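Okay so I finally did the thing I've been threatening to do since June, which is give up the big apartment in Wesitz and move somewhere with half the closets. I know. I said I'd never live without a coat closet again and look at me now.

The short version is that the rent went up by 208 a month and I sat on the kitchen floor with a calculator and a bowl of cereal and decided no. The new place is 546 square feet, fourth floor, one big window that gets the sun until lunch, and it's a five minute walk from the Bright Street market (dangerous, they do those cheese buns).

What I want to talk about is the stuff, though. I own so much fabric! I never thought of myself as a fabric person. I don't sew, I can barely do a button. But when I started pulling things out of the hall cupboard it just kept coming: blankets, scarves, three tablecloths for a table I sold two apartments ago, a bag of pillowcases with no matching anything. My mom's old beach towels, which are like sandpaper and which I will be buried with.

I made a rule that everything soft had to fit into the two Viluson bins I'd bought for under the bed. They're the long flat kind with the zipper. One for winter, one for sheets and towels, and whatever was left over had to go. It took me a whole weekend and a lot of snacks, and I kept getting stuck on things like a picnic blanket I've used exactly once, in the rain, next to a parking lot. Great picnic, by the way.
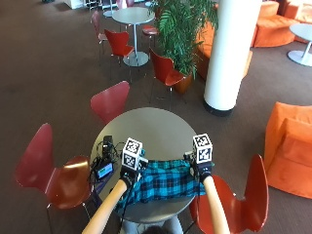
The blanket stayed. So did a giant gray sweater that has a hole in the elbow, and I'm not taking questions on the sweater.

Folding is a big part of it, I've learned. I used to do the thing where you fold it in half until it's sort of a lump and then push the lump in. Now I do long thirds and then roll, and it really does fit more in, plus you can see what you've got without digging. It takes longer. I put a podcast on and it's kind of nice, like doing a puzzle where you already know you'll finish it.

The rest I took to Prosar, the secondhand place down by the bus station, and they gave me 53 dollars for two bags, plus they kept the pillowcases for the free box. I spent over half of it on a lamp on my way out the door, so that's how the minimalism is going.

Moving day itself was fine. The elevator worked, the couch did not fit through the bedroom door so now it lives under the window, and I like it better there anyway. I still haven't found the can opener or my good scissors. If you've got a trick for hanging coats when the walls are all concrete, please leave it in the comments, mine are currently on the shower rail and I have to move them every morning.

Next up is the bathroom shelf. I've been putting it off all week.

Contact me | © Half the Closets | Back to top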